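Stilow changes intake rules for deposit cans in July

The Stilow return network will accept dented and partly flattened aluminum cans from July, provided the bar code can be read and the lid is still attached. The change covers all 108 return points, including those in grocery stores. The deposit itself stays at 5 cents.

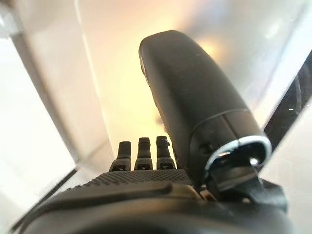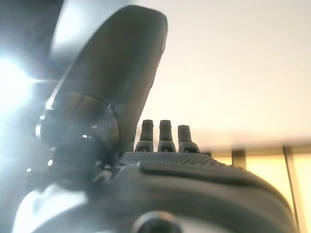
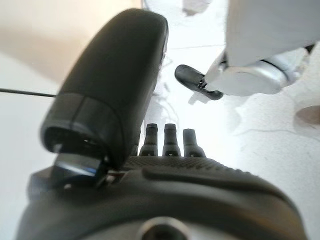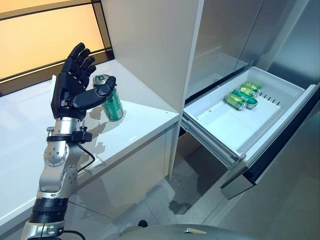

Under the current rules, a return machine weighs each container, reads its code and compares its outline with a stored profile. A can that fails the outline check is handed back to the customer even when the code is good. The new rules drop the outline check for aluminum and replace it with a lid check. A sensor looks for a bright, unprinted metal surface at one end of a printed cylinder, and a can like the green one in the last picture, with its dark green and white graphics and its silver lid and rim, is a simple case for it. Cans with colored lids are harder. Bottlers that use them have been asked to register each lid color before the change takes effect, and cans with unregistered colors will go to a manual bin.

The lid matters for two reasons, according to the technical note published by Hundico, the contractor that runs the sorting hall in Gronow. The first is fraud control. A can body without its lid can be cut, rolled and fed in again in ways that the older machines do not always catch. The second is the metal. Can bodies and can lids are made from different aluminum alloys, with more magnesium in the lid and more manganese in the body. A smelter buying baled cans expects the two in their usual proportion. Bales short on lids have to be corrected in the furnace, and the seller is charged for the correction.

"We were rejecting good metal on shape and then buying some of it back through the scrap yards," said Eglė Dzene, who manages container intake for the network. "Shape tells us very little once the can is going to be crushed."

The trial ran at 2 sites, a supermarket and a transit hub. Both used the existing machines with new software and a replacement lamp over the intake chute. The lamp is diffuse, which reduces glare from bare metal. In early tests with the original lamp, reflections off the rim were sometimes read as part of the bar code, and the machine stopped to ask for the can to be inserted again. Hundico's note states that the retry limit has been raised from one to two before a can is returned.

Store owners will see a few practical differences. Collection bags will be sealed at a lower fill level, as dented cans settle less evenly than whole ones and the bags have torn at the corners. The bags themselves do not change. Machines with a built-in crusher need a new blade guard, supplied at no charge and fitted during the regular service visit. Machines without one need only the software and the lamp. Each update takes 60 minutes, and the machine is out of use during that time. Stores with a single machine may ask for an early morning visit.

Liquid remains a problem. The note asks customers to empty cans fully, and the weight check will stay in place for that purpose. A can over the limit will be rejected with the message "not empty" on the screen, where older software shows only a general error. Sugar residue in the chute is listed as the most common cause of service calls in warm months, ahead of bar code faults and full bags.

Steel cans are not affected. They will go on being sorted by magnet after the bar code reading, and they must still pass the outline check. Glass and plastic bottles also keep their present rules. Imported cans with no deposit mark can be dropped off at Gronow for recycling, but they do not earn a refund.

Flirkis, which bottles mineral water and soft drinks for the region, said it supports the change but wants more time on lid colors. The company uses three tab and lid combinations across its range – one of them seasonal – and prints its codes on a curved panel close to the bottom of the can, where dents are common. "We can move the code, but only when the artwork for each product is next renewed," said Soledad Cortés, packaging engineer at Flirkis. "For some lines that is next spring." Until then, affected cans that cannot be read may be taken to a staffed return counter, where the code number is typed in by hand.

The network has not set a target for the return rate under the new rules. Dzene said the trial sites showed fewer rejected cans, but that the trial was too short to separate the effect of the rules from the effect of the weather. Figures for the full network will be published after the first complete quarter.

Retailers can book a service visit through the Hundico portal, which opens at 8 a.m. on the first working day of the month. Stores that have not booked by the end of the month will be assigned a slot. The updated intake specification, including the lid color register and the revised bag labels, is available from the same portal. Printed customer notices will be delivered with the next order of collection bags and should be placed at eye level beside the machine, with the old notices removed.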